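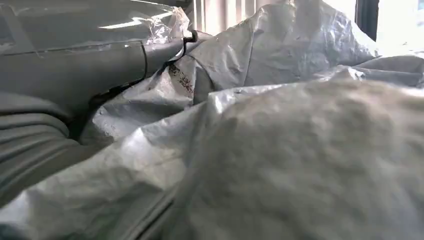
Warnport is a small coastal town at the mouth of the Larcombe River, 66 kilometres by road from the inland centre of Brunton. It has a permanent population of 1,724, a number that swells considerably over the summer holidays and shrinks again as soon as the first cold southerly comes through. The town is best known for its woollen blankets, its tidal baths and its long timber jetty, and people who grew up there will generally tell you about all of them in that order, whether you have asked or not.

Geography

The town sits on a low shelf of sandstone between the river and the open sea, with the older streets laid out along the river side, where early settlers found shelter from the wind. The newer part, known locally as the Top, climbs the hill behind and looks straight out over the bay. Larcombe Head, a blunt grassy headland, closes off the southern end of the beach and gives the harbour most of its protection. In a very big swell the waves still wrap around it, and boats are moved upriver to the mooring basin beside the old wharf.

Rain falls mostly in the cooler months, and the low paddocks between the river and the Brunton road can lie under water for weeks at a stretch. The farmers have long since made their peace with this and keep their sheep on the higher ground until the grass comes back, which it does very handsomely.

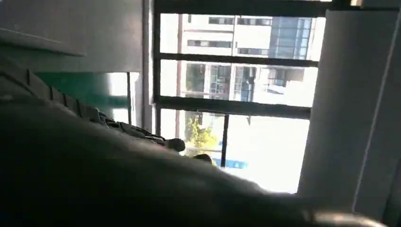

History

The first wharf was built to ship wool down from the Brunton district, which in those days had no railway and only a very poor track to the coast. Bullock teams took the better part of a week to make the trip, and the inns that grew up along the way gave their names to several of the present-day localities. When the branch line was finally opened, the journey became an easy morning's travel, and Warnport enjoyed a prosperous spell that left it with a handsome post office, two banks, a mechanics' institute and rather more hotels than it could reasonably support. Of the 7 hotels once licensed in the town, two are still pouring beer, and a third has become the public library.

The wool trade drifted away to bigger ports with deeper water, and the town might have gone the way of many others along that coast had it not been for the mill. Set up beside the river to make use of its soft water, the Warnport Woollen Mill spun and wove blankets, travelling rugs and heavy coat cloth. It was later bought by Kultex, a textile company that kept the old looms running for many years alongside newer ones. The checked Warnport blanket, usually in cream with a border of bottle green or maroon, was a common wedding gift right across the district, and good examples still turn up on beds and picnic grounds, often mended at the corners and generally none the worse for it.
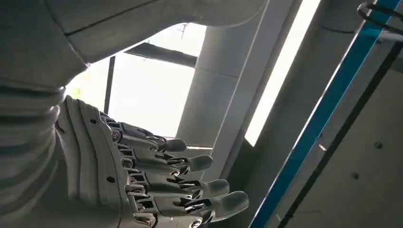

According to a former weaver who spoke to the local history group, the noise of the looms was something you stopped hearing by the end of your first month, and it was the quiet at the Christmas shutdown that kept people awake. She remembered the whole of River Street smelling of wet wool and lanolin on washing days, and said she would give a good deal to smell it again. The same collection of interviews records the mill whistle as the town's unofficial clock, with children sent off to school by the morning blast and called home to tea by the evening one.

Kultex eventually moved its weaving to Brunton. The brick buildings now house a furniture maker, a bakery and a small museum, where one of the old looms is demonstrated during the April wool fair.

Tidal baths and jetty

The tidal baths were cut into the rock shelf below the Top and are filled by the sea at each high tide. Swimming there is free, and there is a devoted band of regulars who go in every morning at six o'clock, all year, and then stand about in dressing gowns drinking tea from flasks. A shallow pool for small children was added later, on the sheltered side, and the change rooms have been repainted in their original pale blue.
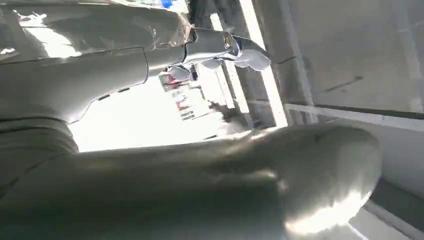
The jetty is a favourite spot for catching whiting and squid, and also for simply walking to the end and back after dinner. It once carried a narrow tramway for wool bales, and short lengths of rail can still be seen set into the decking near the shore. Storms have carried away its outer section on 4 occasions. Each time it was rebuilt, and the present end has a shelter shed with benches facing both ways, so that at least one of them is usually out of the wind.

Transport

Passenger trains no longer run to Warnport. The former branch line is now a walking and cycling trail as far as the Larcombe River bridge, and coaches to Brunton leave from outside the post office.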